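Joint layout and drainage in large paved areas
Speaker notes, afternoon session

Slide 1. Title
Leave up while people sit down. Mention that the handout has the detail drawings and the slides don't.

Slide 2. Scope
Pedestrian paving over 30 m in either direction. Concrete slabs, rigid bedding. Vehicle loading is left out, apart from the occasional maintenance truck. Flexible bedding gets one remark at the end if there is time.

Slide 3. Why joints fail
Thermal movement first. Most designers allow for expansion and forget shrinkage in the first winter. The Lerkthorpe forecourt had its first open joints in December, before handover. The filler was sound. It had pulled away from one face because the slab edges had not been cleaned before sealing.
Second cause: joints that do not line up with the joints in the base. A crack in the base will come through the paving wherever it likes. Show the Lerkthorpe plan, point to the offset along the north side.

Slide 4. Spacing
Movement joints at Lerkthorpe were specified at 14 m. We measured 19 m at the widest bay, where a bench foundation had displaced one joint and the next was never moved to match. Ask the room how they handle late changes to fixed furniture. Two or three answers, then move on.

Slide 5. Falls
Large flat areas are never flat. State the minimum fall on the drawing and state the direction at every change of plane. Contractors will set levels from the thresholds outward, so give the threshold levels first.
A fall that runs across the slab joints puts water in every one of them. A fall that runs along them gives the water a path to the channel. Neither is wrong, but the joint material has to suit.

Slide 6. Changes of direction
Where two falls meet, a rectangular slab has to be cut or it will rock. A diagonal seam takes the change of plane cleanly. It also costs more, and small triangular offcuts near the ends of the seam come loose. Set a minimum width for cut pieces. Sevitz now makes a corner unit for this purpose; I have not tested it. 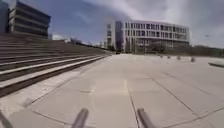 One reply to the draft of these notes, from Stetsiuk, was that a seam laid on the slant is read by the public as a route, and that people will follow it even when it leads nowhere useful. They asked for the seam to be settled with whoever is planning circulation. I agree and have added a line to the checklist.

Slide 7. Foot of steps
Long flights deliver water to the bottom tread. Put the channel at the foot of the flight, clear of the landing zone, with slots narrow enough for a cane tip. Do not rely on the plaza fall to carry it away.

Slide 8. Inspection record
The Jorkine survey form has 216 entries per site, too many for a routine visit. Use the short form: joint width, filler condition, rocking slabs, standing water one hour after rain. Record the air temperature with every joint width. A width without a temperature cannot be compared with anything.

Slide 9. Questions
Have slide 4 ready to go back to. Flexible bedding if asked.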